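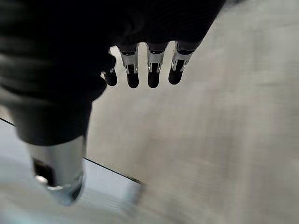 # About the Bullton Record

The Bullton Record is an independent news service covering courts, police matters and public spending in Bullton and Bultport. We publish online and put out a printed sheet every second week. The company behind it is Zelel Media Pty Ltd, which is owned by the people who work here.

## What we cover

Most of our reporting comes out of the local and district courts. We report on fraud, theft, tax and customs offences, licensing breaches and workplace prosecutions. We also follow inquests and the tribunal hearings that deal with tenancy, trades and consumer complaints.

The other half of our work is public money. We read council tenders, contract variations, audit reports and the minutes of the Bultport harbour board. When a contract goes over its price, we ask for the paperwork and publish what we are given. If we are refused, we publish the refusal.

We don't cover sport, entertainment or national politics, except where a local matter ends up in front of a national body. We don't report on family court proceedings.

## How we started

Nestor Villanueva and Shahnaz Abeysekara both worked on the old Bultport daily. When it closed its court desk, the two of them kept turning up to the list on their own time and posting short reports to a mailing list. The first edition went to 23 people, most of them solicitors and former colleagues.

One of the early stories was about a storage contract at the harbour. The same sheds had been billed under two different names for 17 months. The board repaid the difference to the council that November and changed the way it approves invoices. After that the mailing list grew too big to run from a personal inbox, and Zelel Media was set up to handle subscriptions and insurance.

We rented a room in Bullton first and moved to Bultport later, to be within walking distance of the courthouse. The Bullton name stayed because readers knew it.

## Who works here

**Nestor Villanueva, editor.** Nestor decides what we publish and signs off every court report before it goes up. Complaints about accuracy go to him first.

**Shahnaz Abeysekara, courts reporter.** Shahnaz covers the district court and most sentencing hearings. She also writes our guide to reading a court list, which is free to download.

**Moushumi Debnath, public spending reporter.** Moushumi handles information requests and keeps our register of council contracts. She was an internal auditor in local government before joining us.

**Sunil Rathnayake, production and subscriptions.** Sunil lays out the printed sheet, looks after the website and answers the phone.

**Anwara Herath, Trình editor.** Anwara edits Trình, our Vietnamese-language edition. It carries translated court and council stories, with some reporting of its own on wage cases and small business licensing.

We also use freelance reporters when two hearings fall on the same morning. Their names appear on their stories and they work under the same rules as staff.
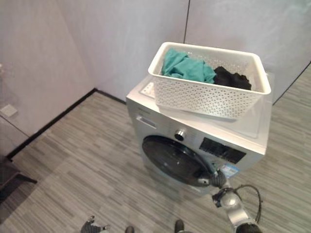

*A front-loading washing machine with a laundry basket on top.*

## How we report on court cases

A person who has been charged has not been found guilty, and our reports are written that way. We use "alleged" for claims that have not been tested, and we say who is making the claim.

We name adults who appear in open court unless there is an order against it. We don't name children. We don't publish the home address of anyone, including people who have been convicted. Where two people in the district share a name, we add an age or a suburb so that the wrong one isn't blamed.

If we report a charge, we report the result. Each open case is kept on a list in the office and checked against the court's own list. When a charge is withdrawn or a person is acquitted, the result goes at the top of the original story and in the next printed sheet, on the same page number as the first report where the layout allows it.

Our reporters attend in person where they can. If a report has been written from documents or from the audio link, it says so in the last line.

## Seized goods and amounts of money

Police and customs releases often give a value for cash or goods that have been seized. We quote those values with the name of the agency that gave them. We don't turn them into our own estimate. If the figure read out in court differs from the one in the release, both go in the story.

We don't guess at who owns seized property before a court has dealt with the question.

## Corrections

Errors are corrected on the story itself, with a note saying what was wrong and when it was changed. We don't delete stories to fix them. Last year we published 22 corrections, mostly misspelt names and wrong hearing dates. Two concerned the amount of a fine. All of them can be read on the corrections page.

To ask for a correction, write to the editor with the headline and the part you think is wrong. You don't need a lawyer to do this, and it doesn't matter whether you are the person named in the story. You will get a reply within six working days.

Requests to remove an old story are looked at by Nestor and one reporter who did not work on it. Most are declined. Spent convictions are treated separately and there is a form for them on the contact page.

## Where our money comes from

Subscriptions pay for most of what we do. The rest comes from printed notices, a small amount of advertising and the court-reporting short course that Shahnaz teaches twice a year.

We don't take advertising from political parties, bail lenders or anyone with a matter before a court we cover. Public notices from the council are charged at the published rate. The council has no say in our coverage and doesn't see stories before they run, although we do put questions to it and print its answers.

Court reports are free to read for everyone. The contract register and the archive are for subscribers, and library cards from Bullton and Bultport both give access from a library computer.

## Sending us information

Documents can be posted or dropped off at the office. Please send copies and keep the originals. Tell us if you need your name kept out of it, and tell us before you send anything. Once a reporter has agreed to protect a source, the agreement covers the whole office.

We can't give legal advice, and we can't speak to a magistrate or the police on your behalf. The duty lawyer's desk is on the ground floor of the courthouse, to the left of the security check.

Jobs and freelance work are listed on the contact page when there are any. The short course is open for enrolments now.

Page last updated: 2023-02-14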